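Kasten Towels: a small collection on folding and stacking cloths

README, April version

Kasten Towels is a collection about one household job: taking towels from a table, folding them and laying them in a tray. This file explains which things are used, how a folded towel is judged, and how the notes are written. Please read it before you use the labels, because some words have a narrow meaning in our notes.

The items

The cloths are plain, in one color each, so that a note can name them by color only. The names we use are "pale green", "bright green" and "yellow". The pale green and the bright green are two different names and must not be mixed. In the first version of the notes both were written as "green", and it took us long to correct this.

The tray is red or pink depending on the light. In the notes it is always called "tray", without color.

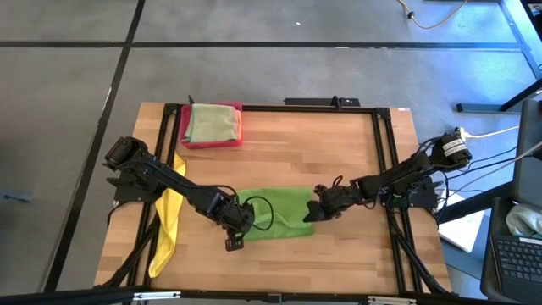
Text and item list: Nazmiye Ağca
Corrections: Innes Cruickshank

The table is of light wood and it is larger than the area needed for one towel. A cloth can therefore wait on the side while another one is being worked on. On the table above, the yellow cloth lies along the left side and the bright green one has the middle. In our notes the first would be "waiting" and the second "active". A cloth is "active" also when it is only touched at one side.

How a towel is folded

The towel is first spread flat. Then it is folded in 2 across the long side, and again in 2 across the short side, so the result has 4 layers. Corners should meet, but a small difference is accepted. We do not ask for a perfect edge - the towels are soft and they move a little after you let them go.

If the towel does not lie flat at the beginning, it may be lifted by one end and put down again. This step is called "reset" and can be repeated. It is not counted as a mistake. 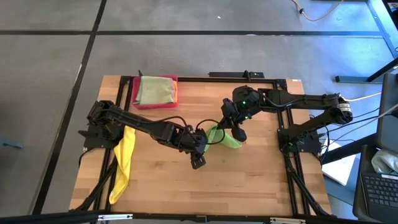
Bright green cloth held at one end, pale green cloth folded in the tray.

State words

flat: the cloth is spread, with no part over another part
bunched: one side is gathered, the rest is still flat
crumpled: no clear shape
lifted: at least one end is held
folded: the layers are regular and the edges are close together
rolled: the cloth is a long bundle and you can not see the layers

"Folded" and "rolled" are the most difficult to separate. Waltraud Bauerfeind and Gunther Kettler labeled the same 16 cases and disagreed in 6 of them, nearly always for this reason. When you are not sure, write "folded or rolled" and leave it so.

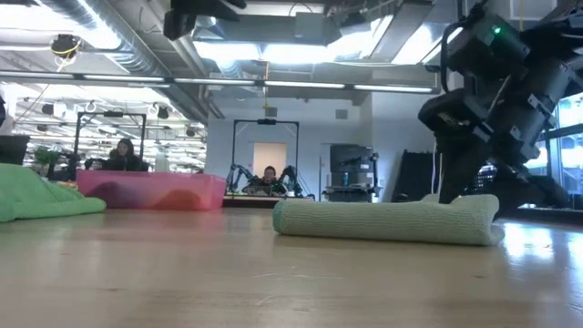 KNOWN LIMITS

The mint-green towel on the wood is a good case of "folded or rolled". From the side it looks like a low bundle, and the layers can not be counted. Views from above are better for the layers, and views from the side are better for the height.

Strong light on the table makes pale colors paler. Please compare with the other cloths before you choose a color name.

There are no patterned towels, and no towels with a printed border. Results on such items should not be expected to be the same.

Questions about the labels go to Rigoberto Ticona. He reads the list on Thursday.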